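Re: [manip-data] How many demos before you stop collecting?
From: Éabha Dunne
Date: 26 May 2025
List: manip-data

Replying inline. Sorry for the length, but several people asked me off list about the same things, so I'm putting it all in one message.

On the list, Boonyarit wrote:
> We are starting a two-arm desk tidying set and have room in the budget
> for 4,000 episodes. Our plan was to pick 20 tasks and do 200 of each.
> My lead wants fewer tasks and more of each one. Before we commit, can
> anyone who has done this kind of collection say what they would change?
> Specifically:
>
> 1. How much do you move the objects between episodes?
> 2. Do you keep failed attempts?
> 3. Who writes the task text, and when?
> 4. Does the table surface matter?

20 by 200 is the same split we used for Etden, our first set. I would keep the split and change how the 200 are spent. We recorded each task in one block, one operator, one afternoon. By the end of a block the operator was very smooth and every episode looked the same. The policy we trained on it did well from the middle of the table and badly anywhere else.

For Mukesura we broke each task into sessions of 20 episodes. No operator does two sessions of the same task in a row. It costs time in setup and people complain about it, but the start positions are much better spread.

> 1. How much do you move the objects between episodes?

Every episode. We tried leaving it to the operator's judgment and they put things back where they found them, usually within an inch or two. Now the recording script prints a rough position and an angle for the main object before each episode and the operator sets it by hand. It doesn't need to be exact. The angle matters more than I expected. Flat things like laptops and notebooks were nearly always square to the table in Etden, and the arms were lost when one was turned even a little.

We also move the objects that aren't part of the task. If the instruction is to open the laptop, the mouse still gets moved.

> 2. Do you keep failed attempts?

Yes, in a separate folder with a short reason from a fixed list (missed grasp, dropped, collision, operator stopped, software). We don't train on them directly. Recoveries are a different matter. If the operator misses, backs off and then gets it, that is a success and it goes in the main set. Please tell your operators this before they start. Ours were throwing those out for the first month because they thought they were untidy, and we lost a lot of the most useful material we had.

Trim the idle time at the start. The pause while the operator gets settled teaches the arms to wait. We cut everything before the first real motion except for a few steps.

> 3. Who writes the task text, and when?

A base instruction is written before the session, and a second person writes two more versions afterward from the video. The second person should not see the base text. We had "close the lid" on a batch where the lid started closed and the operator was opening it, and only the second writer noticed. We also had one batch where "left" meant the operator's left for some sessions and the left of the overhead view for others. Decide that one on day one and put it on the wall.

> 4. Does the table surface matter?

More than it should. We started on a bare white table and had trouble with light objects, so we put brown paper down. That fixed the contrast, and then the policy got worse on the white table. Deltard, the set we begin in September, will use four surfaces and change them between sessions. If you use paper, tape it down, and log it when you replace a sheet. Marks build up and a model can learn to use them as landmarks.

The desk tasks I mean look like this one.

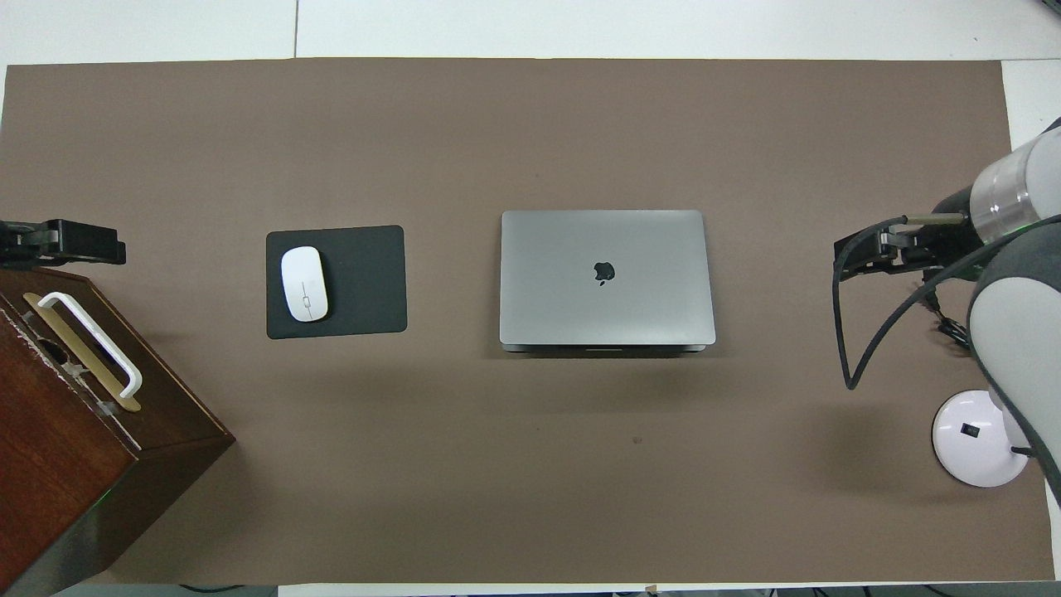 How many operators do you need for a set this size?

Four is enough, as long as each of them covers every task and none of them records more than a third of the episodes.

A few smaller things that weren't in your list:

Check the camera clocks against the arm clocks every morning. We had a drift that nobody caught for a week and the gripper closed before it reached the object in every clip. Those episodes could be fixed afterward, but it took longer than recording them had.

Write down the gripper fingers and any pads you have on them. We changed pads halfway through Etden and there's nothing in the metadata to say where.

Hold out some start positions from the beginning and don't let anyone record there. We picked ours after collection and then had to throw away good episodes to get a clean test.

Train something small after the first 20 episodes of each task, even if it is bad. You aren't looking at the score. You want to find out that a camera is mirrored or an action channel is empty while you can still do something about it.

On your lead's point about fewer tasks, I'd ask what the policy is for. If it only ever has to do five things, collect five things. If you want it to follow new instructions, I'd stay with 20.

I can send our session sheet and the list of failure reasons to anyone who wants them. The script that prints the positions needs some cleaning up first.

Éabha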